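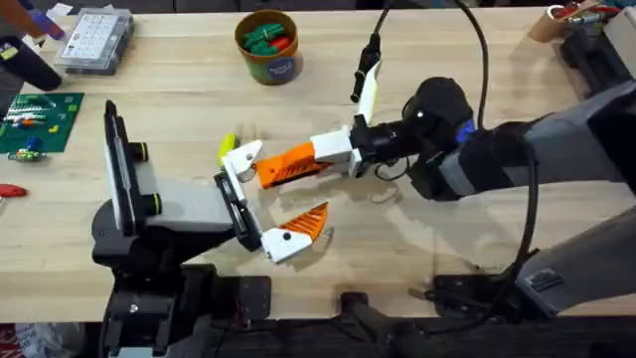

The light tabletop at Vemance, with the small yellow-green block held above it.

Open day at Vemance, November

I have wanted to visit Vemance for a long time. It is a shared workshop house in Andard, in the old part behind the rail yard, and once in a year they open all floors to the public. I took the morning bus from Fukulard. The trip takes 95 minutes and the heating in the bus was very strong, so I arrived a little sleepy.

At the entrance they give you a paper bracelet with a number. Mine was 671. I asked if so many people had come already, and the answer was that the numbers continue from last year. Then you go up 54 steps, the sign at the bottom tells you so, and you come out in a long corridor with doors on both sides.

I am interested in tables. At home I work on a table which is too soft and gets a mark from every cup, and I want to replace it before the spring. For this reason I looked at the tables in every room, maybe more than at the work that was done on them.

The one I liked best has a pale wooden top with the butcher-block pattern. The grain changes from one strip to the next, and this gives the surface a calm but not boring look. A small thing is easy to see on such a color. The yellow-green block, which is short and has rounded edges, was very clear against the wood. On my dark table at home I would lose it in one minute. I stayed in this room longer than in the others and I let two groups pass in front of me.

I asked what they put on the wood. It is an oil from Domański, a small maker which I did not know. They apply it two times in the year with a cotton cloth and leave it overnight. They do not use varnish, they told me, as a scratch in varnish has to be repaired over the whole top, and a scratch in oiled wood can be sanded only in its place. In my own kitchen I used varnish, so I listened carefully and wrote this down.

The next door was the bookbinding room. It smelled of glue and there was a line to try the press, and I did not wait. After it came a room for repairing chairs, where you could sit on a chair before and after the new webbing. The difference is big. I also tried a bench of 172 centimeters which was for sale, but it would not go in the bus.

Lunch is on the ground floor. There was lentil soup, bread with seeds and an apple cake. The soup was good and needed salt. The tables there are also wooden, but darker, and they wobble on the stone floor. I put a folded program under one leg and it helped.

In the afternoon I went up again to see the pale tabletop in a different light. The sun was then on the side of the courtyard and the room was warmer in color. I touched the front edge. It is smooth and you do not feel the joints between the strips. I asked for the address where they bought it and received it on the back of a receipt. The seller is in Fukulard, four streets from my home, and I had to come to Andard to learn of it.

Some practical remarks for those who want to go. Entry is free. The coat room closes at five o'clock. There is an elevator for people who cannot use the stairs, but you must ask for the key at the entrance. Bring coins for the coffee, they do not take cards. The last bus back to Fukulard leaves from the other side of the square, near the pharmacy.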